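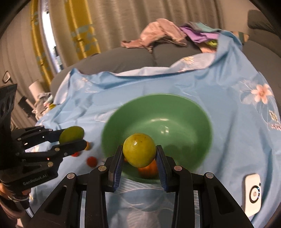
OK so I've been thinking about habits and why I'm so bad at dropping the old ones. Short thread, probably.

Back in January I decided I'd stop answering messages the second they landed. Simple enough, right? I lasted 12 days.

What got me was the little red number. I opened my mail app after one weekend away and it said 422. Four hundred and twenty-two! I read maybe 39 of them properly and felt guilty over the rest for a week.

My old boss Archie Rutherford used to check his mail once after lunch and that was it. We all thought he was hopelessly behind the times. He also went home at five every day, so make of that what you will.
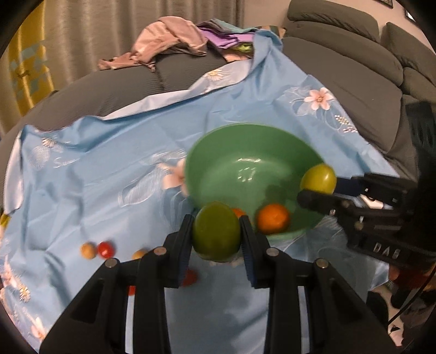 Green bowl, oranges in it.

Anyway, I tried one of those focus apps next (Judent, if you're curious). It locks your phone for up to 98 minutes. I spent the first session staring at the locked phone - not exactly the point.

Then my sister told me to just leave the thing in another room. Free, no sign-up, no streaks to keep. I've been doing it in the evenings and I finished a whole book!! First one in ages.

I still miss stuff. I missed a dinner invite on Tuesday's group chat - well, the group chat, it's always on fire - and the friend just called me like it was 1995. Kind of loved that.

So what's the one habit you keep trying to quit and can't? Mine is clearly reading replies in bed, so go ahead, I'll be up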